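Omesby Kitchen Words – README

Omesby is a word list of how people talk about fruit and vegetables at home: ripe, past it, good for baking, one more day. I started it as a spelling list for a recipe index and it grew much faster than I expected!

Version of September 21, 2026. Maintained by Thaddäus Wieser, with entry checking by Kohei Kikuchi.

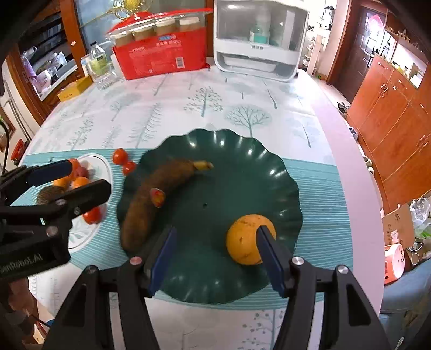
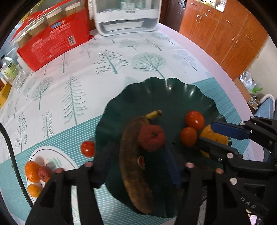 Fruit with a dark green scalloped plate, both views.

What's in it

1386 entries, one per line, in a plain tab-separated file called words.tsv. Of these, 1214 have at least one sample sentence. The rest are waiting for one, and if you have a good sentence, please send it – those are my favorite emails to get.

Columns:
term – the word or phrase, lowercase unless it's a name
food – what it's said of (banana, tomato, citrus, any)
stage – under, ready, over, or blank
tone – fond, neutral, rude
sentence – how somebody would say it
note – anything else

A few entries I love: "freckled" (banana, ready, fond), "gone to bread" (banana, over, fond), "windowsill" used as a verb (tomato, under, neutral), "all pith" (citrus, blank, rude). The tone column was Kohei's idea and it's the best thing in the file. You can sort by it and get a whole page of people being rude to melons.

Where the words come from

Mostly from handwritten recipe cards and from a long survey we ran in November, where people filled in blanks such as "I'd only eat a tomato if it was ____." Spellings were tidied up, names taken out. Regional words were kept exactly as sent, even when we had to ask what they meant.

Known problems

Banana is far ahead of everything else, with 73 terms marked "over" alone. Pears are thin. Citrus has hardly any words for ripeness, and I'd love to know if that's our survey or just how people talk.

The stage column is a judgment call. One person's "ready" is another person's "over", and we went with whatever the sender told us. Where two senders disagreed, the term has two lines, so don't drop duplicates before you look at them.

"Mealy" is tagged rude for apples and neutral for potatoes. We argued over it for a week and left it that way.

Adding words

Send up to 100 lines at a time in the same column order. Leave stage blank if you aren't sure. Please don't copy from printed dictionaries – we want words you've heard or said yourself.

Next up: soft fruit, then herbs. Kohei already has a stack of cards for plums.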